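Mugs, again

Posted 21 Oct 2025

I moved into the place on Bustos in May with two boxes marked MUGS and one cabinet shelf to put them on. That shelf has been the problem ever since. It is 11 inches deep, the bottom of it is uneven, and if you stack mugs two high the back row is out of reach until you take down the front row. So I stopped putting them away. They went from the sink to the rack and from the rack to the coffee maker, and the rack became the cupboard.

Last weekend I decided to deal with it. I took everything off the shelf, washed all of it including the ones I hadn't touched since the move, and sorted what I use from what I don't.

The ones I don't use were easy to pick out. There was a set of thin white cups from Gata that burn your fingers. There was a travel mug with no lid. There was a souvenir mug from Bastalmont with 1772 on it in gold, which I have never been able to put in the microwave because of the gold. Dwight Desjardins gave me that one and he reads this blog, so I will say that it is now holding pens on my desk and is doing fine there.

What I kept is mostly color. I used to think matching mugs looked better, but with different colors I always know which one is mine when people are over, and I can tell from across the kitchen which ones are still out. Yellow for coffee, because it is the biggest. The dark green one for tea. I like the pink and the lavender less, but they get used when the others are dirty.

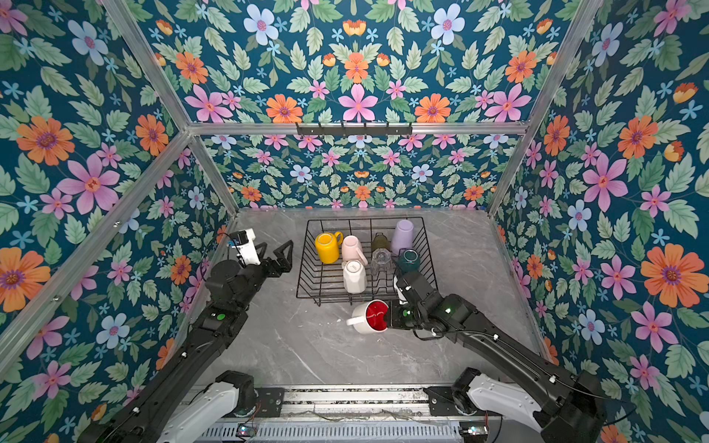 The rack question took longer. My old one was a plastic tray type with pegs, and the pegs were too far apart for anything narrower than a cereal bowl. Glasses leaned over and knocked into each other. I also had to scrub the tray every week or it turned slimy in the corners. Wire is better for mugs. Air gets under them, and when it needs cleaning the whole thing goes in the sink.

I put heavy mugs at the ends and glass toward the middle, where it has something on both sides. Handles go wherever they fit. I tried lining them all up the same way for a few days and it took up more room.

Upside down is the rule for anything with a deep bottom. On its side is fine for a wide mug, but check it before you put it away - there is usually a spoonful of water sitting in the curve. I found this out by putting a damp mug on the shelf and coming back to a ring on the shelf paper.

The paper is new too. I got a roll at Kevarlow and cut it to fit, and had to do it over because the shelf isn't square. It is wider on the left.

I have not solved the back row. For now the tea things are back there, and the mugs are in front, one layer only. Next I want to do the drawer with the lids.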